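Vandodberg Shared Services: Automation Working Group, Minutes
May 3, 2020 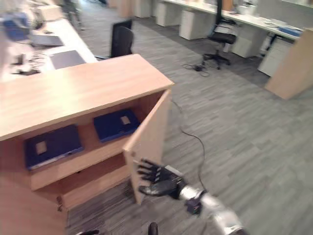 Working Groups / Minutes

Present: Uyên Ngô (chair), Hạnh Văn (facilities), Sumaiya Dissanayake (trials), Khải Phí (finance), Giang Thân (minutes)
Apologies: none received, which is a first.

1. Minutes of the February meeting

Accepted with one correction. Khải did not say the project was "a very slow way to shut a door." He said it was "an expensive way to shut a door." The minute taker regrets softening him.

2. Matters arising

The label printer is still missing. Hạnh has asked again. The second set of keys for the store room was in the first place everyone claims to have looked.

3. Cabinet chores: report from Sumaiya

The question put to this group in February was whether a machine can take over the small end-of-day jobs: cabinet doors closed, binders put back, chairs pushed in, cables up off the carpet. Sumaiya has been working through the list in that order, and reported on the first job at length and the others at no length at all.

Doors. 114 attempts at closing an open cabinet door, of which 70 ended with the door shut and the hand clear of it. Counted as failures: door left ajar, door pushed at the hinge side and not moved, door closed and then pulled open again on the way out. The last kind is the most common. Sumaiya thinks the fingers let go too late. Uyên asked whether it could be told to let go sooner. Sumaiya said it has been told.

Khải asked how a person would score on the same test. Hạnh said a person would score very well if you could get one to do it, and that she had walked past open doors on this floor every evening for as long as she has worked here.

It was noted that a hinged door is a harder thing than it looks from a chair. The edge travels in an arc, the hand has to travel with it, and the cabinet stands on carpet that does nobody's wheels any favors. Giang asked that "harder than it looks" be kept out of the summary for management, who have now read it in every summary.

Binders. Not attempted in earnest. The two blue ones lying in the cabinet are there for when it is. Picking up a binder that lies flat means getting fingers under it, and the present plan for getting fingers under it is a drawing. Hạnh wanted to know if the binders could be stood upright to make things easier. Sumaiya said yes, but then somebody would have to stand them upright. There was a short silence while the group considered who.

Chairs. The chairs have casters and go wherever they are pushed, plus a bit. Deferred.

Cables. Sumaiya would like it minuted that cables are a human problem. A black cable on a gray carpet is something a foot finds before an eye does, and she does not expect better of a machine. Hạnh said she has sent the email about cables 4 times and will send it again.

4. Supplier demonstrations

Uyên and Khải attended the Bremex demonstration by video. The Bremex unit folded a towel. It folded it nicely. Khải asked to see a second towel and was told there would be time for questions at the end. There was not.

Flivo have sent a brochure in which a machine wipes down a shop counter with nothing on it. Hạnh observed that she could also wipe a counter with nothing on it, and that the work in wiping a counter is moving the toaster. She has written to ask about toasters.

Doãn were the most forthcoming. Their people said in plain terms that restocking shelves works for boxes, works less well for bags, and should not be discussed in connection with eggs. The group liked them for this and agreed to invite them in person.

5. Cost

Khải circulated one page. At the present rate of success, and counting the hours of the person who resets the door between attempts, each closed door costs more than the binder behind it. He does not offer this as an argument for stopping. He offers it as a page.

Sumaiya objected that trial costs are not running costs. Khải agreed and said he would be glad to see some running costs. Uyên moved the discussion on.

6. Can they do the chores yet?

The chair went around the table, as the February action required a view from each member.

Hạnh: No. Would take one tomorrow if it did cables.
Sumaiya: Doors, nearly. The rest, ask again after the summer. She is less gloomy than the numbers, having seen what the first week of them looked like.
Khải: See item 5.
Giang: No, but neither does anyone else on this floor.
Uyên: Not yet, and the group should stop promising a date. She would sooner have one chore done every evening without supervision than a list of 3 done with somebody hovering.

Agreed to carry on with doors only until they are dull. Sumaiya asked what counts as dull. After some discussion: when Hạnh stops going over to look.

7. Any other business

The desks by the trial area are filling up with laptops and loose bits of equipment. Please take home what is yours. Hạnh will put anything left on the desks into a cabinet and close the door herself.

Khải asked whether the group might be renamed, as "Automation" was raising hopes in the sales office. No suggestions were fit to record.

Actions

Sumaiya: change the release on the door task, rerun, report the three kinds of failure separately
Hạnh: cable email; label printer; Flivo and the toaster
Khải: running costs, if anyone gives him any
Uyên: invite Doãn, date to suit them
Giang: summary for management, one page, without the phrase

Next meeting to be arranged once Doãn reply.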